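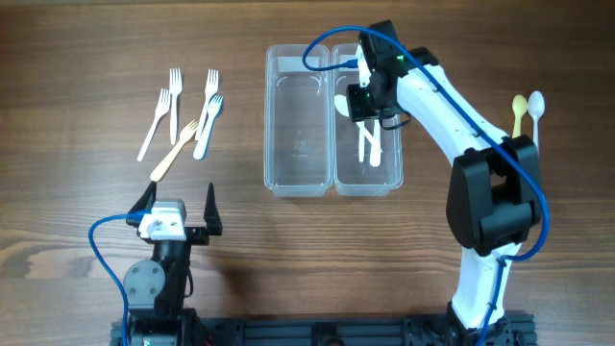 Shabnam Usmani writes that a toy library which charges for missing pieces will end by lending only to families whose children are past the age for toys. She asks whether the new terms at Enness, which I set out in my previous entry, were considered from the point of view of a parent with a two-year-old and a sofa. Her comment deserves a fuller answer than the space beneath the entry allowed, and I have therefore given it an entry of its own.

The terms as they now stand are these. A family may borrow up to four items for three weeks. Each item leaves the building in a drawstring bag or lidded box with a contents card, and the contents are checked against the card at the desk, both on loan and on return. Where a piece is missing on return, the family has a further three weeks to find it. After that a charge may be made. The word in the terms is "may", and I would draw attention to it, as several readers appear to have read "will".

I should state my own position. I have borrowed from the library at Enness for six years, first for my elder daughter and latterly for both children, and I have helped at the desk during the summer sessions each July. I had no part in writing the terms and do not speak for the library here.

The difficulty which the terms are meant to address is a real one. The collection stands at 400 items, and a good part of it consists of sets: train track, shape sorters, picture lotto, farm animals, the large wooden marble run. A set of this kind does not wear out evenly. The marble run, which is the Inodberg one and much the most requested item on the shelves, cost £155 when it was bought. It can lose a third of its marbles without harm, but the loss of a single corner block makes it impossible to build higher than the second level. Replacement corners are not sold singly. The run was out of circulation for most of last year for want of one piece, and it came back only when a second, damaged run was donated and the two were put together.

Jigsaws are a different case. Families borrow them for the adults as much as for the children, and the 1000-piece ones in particular go out over the winter and come back in the spring. It has long been the practice to write on the lid the number of pieces known to be absent, and borrowers seem content with this. I completed the harbour puzzle with two pieces of sky missing and considered the time well spent. My daughter did not agree, and has since cut two replacements from a cereal packet and coloured them in. They fit tolerably well and have been left in the box.

On the question of toddlers, then. It is my view that Shabnam Usmani is right about the principle and that the terms are kinder in practice than they look on paper. Since they came into force I have seen one charge made, of two pounds, for a tea set returned without its teapot, and that was at the insistence of the family concerned, who had sat on it. On every other occasion the piece has been found, or the card has been amended and the item put back on the shelf.

I do nevertheless think that the terms could be improved in three respects.

First, toys intended for children under three should be exempt altogether. A stacking ring tower with one ring fewer is still a stacking ring tower. The charge serves no purpose there and the mention of it is likely to put off the very parents whom the library exists to serve.

Secondly, the contents cards should be revised. Many of them were written long ago and describe the set as it was sold. The card for the farm, item 1791 in the catalogue, still lists a duck pond which no present borrower can remember. (The catalogue numbers run on from the old Clodow lists, which explains why they are so much higher than the size of the collection.) A parent checking the bag at home against such a card will spend an evening looking under furniture for something that was never in it. I have done so myself.

Thirdly, there ought to be a box at the desk for stray pieces. At Clodow, before the two libraries were joined, there was a biscuit tin for the purpose, and borrowers would go through it while they waited. A surprising number of things found their way home by that route – wheels, dominoes, the giraffe from the ark. The tin did not survive the move.

I have put these suggestions in writing to the library and will report any reply.

A separate word on the Hashmi bequest, about which two readers have enquired. The dolls' house and its furniture are not for loan and will not be. They may be played with on the premises during opening hours, by children of five and over, with an adult seated nearby. The house is kept on the low table by the radiator. It has been asked whether the smaller items, such as the fire irons and the kitchen scales, might be put away when younger brothers and sisters are present, and I understand that this is already done on request.

Finally, a correction. My previous entry gave the loan period for ride-on toys as three weeks. It is two, owing to the waiting list, and the scooters must be collected and returned by an adult.

Comments remain open beneath this entry until the end of the month.

17 Feb 2019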